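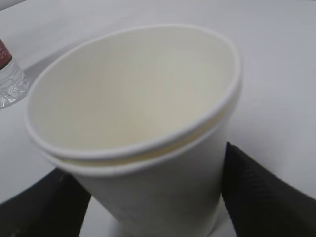

Grirnholm Shallow Groundwater Survey
Progress Report 3, submitted to Davance
Prepared by Shiyu Wan

Scope of this report

The survey measures water level, nitrate and specific conductance in the shallow sand aquifer under the Grirnholm valley. Its purpose is to give the township a baseline before the new wellfield is permitted. The first progress report covered the desk study and access agreements. The second covered drilling. The present report covers the first full season of level logging, the summer sampling round, and the state of the budget.

Terms are used as in the grant agreement. "Monitoring well" means a well drilled for the project. "Private well" means any existing domestic or farm well entered in the well register, whether or not it has been sampled.

Well register

The register now holds almost 200 private wells. Entries come from three sources: county drilling logs, the township tax parcel file, and the mail survey sent to landowners in the spring. The sources disagree often. A common case is a drilling log filed under the parcel number in use at the time, where the parcel has since been split and the well is on the piece that kept neither the number nor the owner's name. These are being resolved by hand against the parcel history. Wells that could not be matched are kept in the register with a location flag and are excluded from the maps.

Depth is missing for many of the older entries. Where an owner gave consent, depth was sounded with a weighted tape during the sampling visit. Sounded depths were usually less than the depth on the log, which is consistent with fill at the bottom of the casing. Both values are stored. The screened interval has not been inferred for any well where the log is silent on it, although the draft method allowed this. On review the inference seemed too weak to support the aquifer assignment that would follow from it.

Duplicate entries were a larger problem than planned for. Some farms had replaced a well and filed the new log without closing out the old one. The register now carries a status field (in use, standby, sealed, unknown), and the "unknown" group will be the subject of a second mailing.

Monitoring wells

Avcı completed the last of the 14 monitoring wells at the end of the spring drilling window. All have been developed, surveyed for elevation and fitted with a pressure logger. The driller's final logs have been received and checked against the field notes.

The check turned up a discrepancy at the well by the lower bridge. The driller recorded gray silty clay at the base of the hole. The field notes describe the same interval as fine sand with silt. Retained samples were re-examined and the field description was kept, with the driller's entry preserved in the remarks column. The difference matters for the cross section, as a continuous clay at that depth would separate the shallow sand from the gravel below it. The current drawing shows the clay ending somewhere west of the bridge, with a dashed contact.

Each monitoring well is at least 200 feet from the nearest known septic field, as required by the siting criteria. The well at the old creamery met this only after it was moved to the north side of the lot. The access agreement was amended to show the new position and the owner has signed.

Surface completions are sound with one exception. The concrete pad at the school road well has settled on the uphill side and holds rainwater against the casing. The casing seal is intact. Avcı has agreed to replace the pad under warranty, and the well has been left out of the sampling schedule until that is done. Level logging there continues.

Water levels

Loggers record hourly. Manual readings are taken at each download with an electric tape and used to correct the logger record. Barometric correction uses a single logger kept in the equipment shed at the township garage. This was considered adequate given the size of the valley, and comparison with the airport record shows no offset that would change the daily means.

Levels followed the expected pattern, with a spring high, a steady decline through early summer, and a small recovery after the July storms. The decline was steepest in the southern wells, where irrigation pumping is concentrated. Wells near the creek declined less and tracked the creek stage closely. This supports the working assumption that the creek loses water to the aquifer along its middle reach, but the season was drier than usual and the assumption should be tested in a wet spring before it is written into the model.

Logger drift was noted in the well behind the fire station. The corrected record is usable. The unit has been swapped and returned to the supplier, and the replacement was run side by side with a tape reading for a full day before being left in place.

A gap exists in the record from the creamery well. The logger was pulled during repair of the locking cap and was put back without being restarted. The field sheet now has a line for confirming that logging has resumed, to be initialed before the cap is closed. No attempt has been made to fill the gap by correlation with neighboring wells.
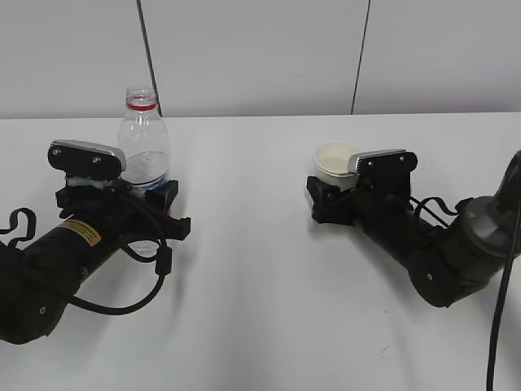 Page last changed: August

Sampling and laboratory work

Samples from the summer round went to Disar under the existing service contract. The round covered the monitoring wells in service and those private wells whose owners had returned a consent form. Purging followed the low-flow method, with field readings of temperature, pH and specific conductance logged until stable. Private wells were sampled at an outside tap ahead of any treatment unit, after the tap had run long enough to clear the pressure tank.

Disar reported nitrate within the contract holding time for every batch except the last. The last batch was delivered late on a Friday and was not logged in until after the weekend. Results from that batch are flagged. The affected wells will be sampled again in the fall round, and the flagged values will be kept for comparison but not mapped. The courier schedule has been changed so that no batch leaves the valley on the last working day of the week.

Field blanks were clean. Duplicate pairs agreed within the limit set in the quality plan, apart from a pair at the low end of the range, where both values are close to the reporting limit and the relative difference has little meaning. The quality plan will be revised to apply an absolute criterion to low values.

Nitrate was highest under the cropped terrace on the east side and lowest near the creek. The middle of the valley is mixed, with high and low values in wells a short distance apart. Depth explains part of this. Casing condition may explain some of the rest, as several of the high values come from older wells with poor or unrecorded grout. Until the casing question is looked at well by well, the contour map for the middle of the valley should be treated as provisional. It is not included in the public version of this report.

Owners of sampled wells have been sent their own results by letter, with the drinking water standard stated and the county health office listed as the contact for questions. Owners whose results exceeded the standard were also telephoned. Individual results are not released to third parties.

Groundwater model

The model grid has been set up and runs in steady state. Horizontal spacing is 200 feet in the valley floor and coarser in the uplands, where there are few data and the result is not sensitive to spacing. Calibration has started against the spring levels. The fit is acceptable in the north and poor in the south, where simulated heads are too high. The likely cause is underestimated irrigation pumping. Reported pumping comes from power records, converted with a standard efficiency figure, and the pumps in question are old. Two growers have agreed to let the project fit temporary flow meters next season.

No transient runs have been made. They depend on a complete year of level data and are scheduled for the next reporting period.

Data management

All field sheets have been scanned and entered. Entry is done by one person and checked by another against the scan. The most frequent error was transposed feet and tenths in the tape readings, which the plot of manual against logger values catches reliably. The database is backed up nightly to the township server - the earlier arrangement with a portable drive has been dropped.

The map viewer promised in the agreement is running on a test address. It shows monitoring well locations and daily mean levels. Private wells appear only as a shaded density layer, in line with the consent form. Davance staff who want access should write to Shiyu Wan for a login.

Budget

Spending is below plan for the period. Drilling was invoiced in full and came in under the contract ceiling, mostly due to shallower refusal than expected along the eastern terrace. Laboratory costs are slightly above plan on account of the repeat samples. Travel is on plan.

We request approval to move part of the unspent drilling line to laboratory services and to the purchase of the temporary flow meters. The revised table is attached as Annex B. No change to the total award is requested.

Deviations from the work plan

The tracer test in the middle reach of the creek has been postponed. The permit was issued after levels had dropped too far for the test to be useful. The permit remains valid through next year.

The public meeting was held as planned in the Grirnholm grange hall. Questions dealt mainly with the wellfield and the effect it may have on domestic wells, which is outside the scope of the survey. Written notes of the meeting are in Annex C.

Work for the next period

Replace the pad at the school road well and return the well to the sampling schedule.
Complete the fall sampling round, including the wells in the flagged batch.
Send the second mailing to owners of wells with unknown status.
Inspect casings in the middle valley, subject to owner consent.
Finish steady-state calibration and prepare the pumping input for transient runs.
Revise the quality plan and send it to Davance for comment.

Annexes: A, well construction logs. B, revised budget table. C, meeting notes. D, laboratory reports (restricted).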